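Tundley Home Breath Alcohol Monitor: Review

The Tundley monitor is intended for people who must provide breath samples at home as a condition of pretrial release. It was assessed for its suitability in small court districts where supervising officers carry large caseloads and in-person reporting is difficult to arrange.

The unit is supplied with a charging cable, a printed guide and 4 mouthpieces. Setup took 11 minutes, including registration with the Jiven reporting software. Instructions are written in plain language, and the participant is asked to confirm each condition of use before the first test.

Samples are requested by an audible alert. The participant then has five minutes to respond before a missed test is recorded. This interval is short for a person who is bathing or caring for a child, and districts should consider requesting a longer setting when the contract is signed.

Over the trial period, 80 tests were scheduled and all were transmitted to the supervising office. The Durodard model reviewed previously was slower to connect and did not tell the participant whether a result had been received. Tundley provides a clear confirmation on the display.
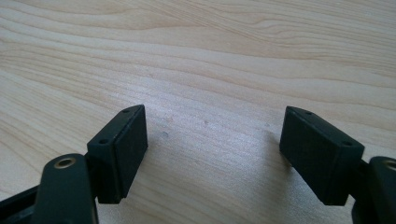 Battery life was acceptable, although the low-power warning is easily missed at night. The monthly fee remains a concern for defendants who have not been convicted of any offense, and the Tilahun district office now waives it on proof of hardship.

The monitor is recommended for supervised release programs, subject to a written policy on missed tests. Replacement mouthpieces must be ordered separately.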